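把字写慢一点

去年十二月，我把家里的抽屉翻了个底朝天，想找一张水电缴费单。单子没找着，倒翻出来一沓信，最上面那封是大学室友写的，四页纸，正反两面都写满了，中间还有一大段在骂食堂的土豆。我蹲在地上看完，腿都麻了，站起来第一个念头是：我有多久没给人写过一封信了？

想了半天，想不起来。快递单是打印的，贺卡上的祝福是印好的，连给物业留条子我都是发微信。唯一还算常写的是自己的名字，签得龙飞凤舞，我妈说像蚯蚓搬家。

于是我做了个很冲动的决定：每天手写一页，先写两个月再说。写什么不管，写给谁也不管，反正得用手。

第一晚就出洋相了。“尴尬”两个字，我提笔就卡在那儿，左边那个偏旁死活拐不过弯来，最后是掏出手机查的（对，写一封手写信，查了四回手机）。写到半页，虎口开始发酸，中指第一节那个从前磨出老茧的地方，现在嫩得跟没上过学似的，压出一道红印子。我先生端着茶路过，瞄了一眼说，你这是在写检讨吗？
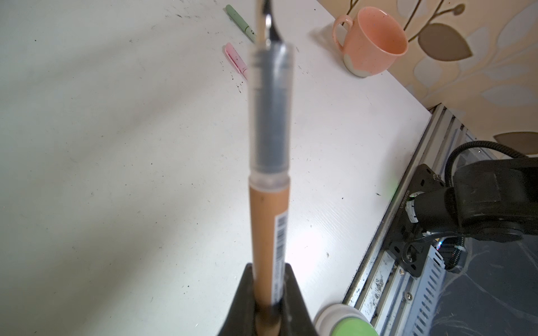
后来我才慢慢咂摸出来，手写累，累在它不让你后悔。打字的时候我习惯先胡乱敲一串，再删，再挪，一句话能改七八遍。写在纸上不行啊，划掉一句就是一道黑杠，难看得很，所以落笔前总得在心里先过一遍。刚开始我烦死了，觉得脑子被拴了条绳子。过了两个星期，居然有点上瘾，因为那一小会儿的停顿，恰好够我想明白自己到底想说啥。

我把这事发在朋友圈，本来只想博同情，没想到炸出来一堆同道中人。其中有一位是我以前做稿子时认识的，叫Daniyal Arain，在国外教了多年中文，字写得比我端正，这一点我到现在都不太服气。他跟我说，他们那儿有个小小的通信会，名字叫Turkano，会员互相写信，不许发电子邮件，不许拍照传字，等信就老老实实地等。他们轮着排笔友，一轮下来，每个人手上都有17封信。我问要不要交钱，他说交邮票钱就行，还问我地址怎么写。

就这么着，我也入会了。

第一封来信，我等了整整三个星期。中间我天天下楼看信箱，看到楼下收废品的大爷都认得我了，问我是不是在等录取通知书。信到的那天是个星期六，信封角上泡过水，皱巴巴的，里面讲的事情特别小：写信的人家门口有棵柿子树，今年结得多，鸟来得也多，她和鸟商量好了，高处归鸟，低处归她。就这么点事，写了一页半。我坐在厨房里看了两遍，粥都溢出来了。

你说这些话在手机上能不能讲？当然能，十几个字，再配个表情，对方回个“哈哈”，完了。可我现在还记得那棵柿子树，朋友圈里上周谁吃了什么，我是一点也想不起来了。 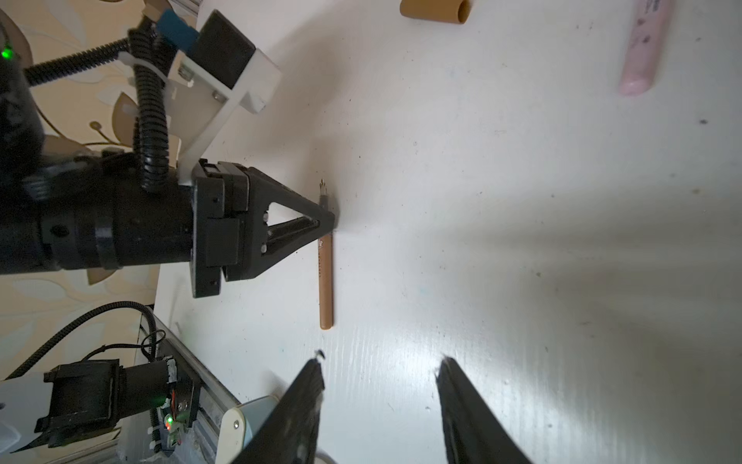 当然也别把手写说得太神。我有个做设计的表妹，一听我在写信，马上给我转来一条卖课广告，一家叫Skondden的机构，号称跟着练字帖能“重塑人生”，全套下来要4,000块。我劝她省省。练字归练字，写信归写信，两件事搭点边，可真不是一回事。字丑照样能写信，我收到过一封，丑得像被风刮过，可人家把外婆怎么做酒酿、怎么拿棉袄裹着坛子，讲得明明白白，我照着做，还成功了！（甜度稍微过了点，下回少搁点糖。）

文具我倒是交了些学费。头一个月兴头足，逛到一家叫Motaung的小铺子，老板一张嘴就能把纸讲出花来，我晕晕乎乎抱了一摞信纸回家，厚的薄的带纹的都有。用下来最顺手的，是我妈当年从单位带回来的横格稿纸，有点发黄，不打滑，写错了也不心疼。太漂亮的纸反而坏事，铺开来就觉得不能写柿子树，得写点人生感悟，一写人生感悟我就想睡觉。

时间上我试过早上，不行，心里全是待办事项，写出来像会议纪要。改到晚上洗完碗以后，手机扔到另一个房间充电，泡杯茶，写到茶凉就停。有时候一页都写不满，有时候刹不住车。我儿子看我天天这么趴着，也拿了张纸来趴在对面，给他同桌写信，内容是邀请对方星期一不要带那只橡皮恐龙，理由写了三条，每条都有错别字。信是他自己叠好塞进书包的，听说第二天同桌回了，也是三条。

两个月早过去了，我没停。算下来寄出去的有12封，回来的没那么多，有一封到现在还不知道漂在哪儿。那封是写给大学室友的，地址用的是旧信封背面那个，我也不确定她还住不住那里。后来有共同的朋友告诉我，她搬过家，新地方在一个叫Drerko的小区，我就又写了一封，顺便问了问她，当年食堂那个土豆，到底有没有熟过。

她昨天打电话来了，一开口就笑，说信收到了，字还是那么难看。我们聊到快半夜，挂电话之前她说，你等着，我给你写回信，我得先去买支笔。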